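Okay, phones down, I'll keep this quick so you can get to the food. Slide one is just the title. Say hi, thank the Plorar folks for the room.

So – the spring season at Drindau. We open the gates in March this year, and I'm so happy about that (last year we lost the whole first weekend to mud!). There are nine race days in all, four of them evening cards with the first race at 6, and I'd love to see every one of you at an evening card.

Season passes next. We sold 482 last spring. The pass gets you through the gate every race day, plus a free program and 10 percent off at the Nornason food stand. It doesn't cover parking, I get asked that every single time.

Pause for a sip of water.
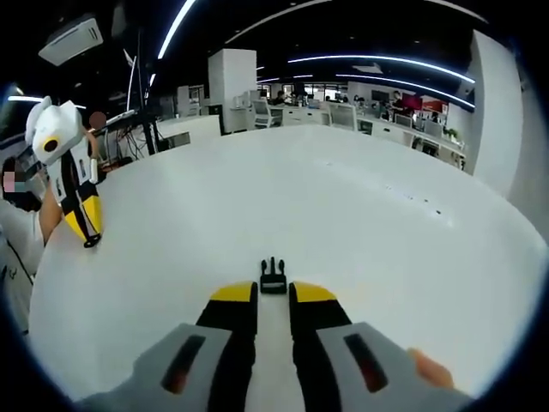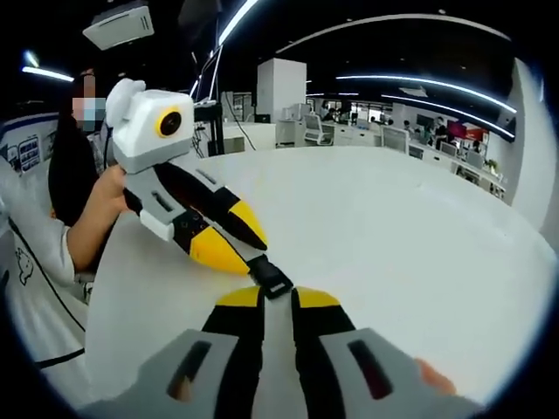
Nornason wrote back after the draft schedule went out and asked whether the benefit night could move to the last evening card, when the crowd stays later. I said yes on the spot. So that one is new, please fix it on your handouts – the Wilczyńska Stakes runs the same night, fifth race.

Benefit night money goes to the retired horse barn, same as before. Tell the story about the gray mare and the hat if there's time. Skip it if we're past 8.

Last slide, pass prices and where to pick them up. The office window opens at noon on race days. Leave this one up during questions, people like to take a picture of it.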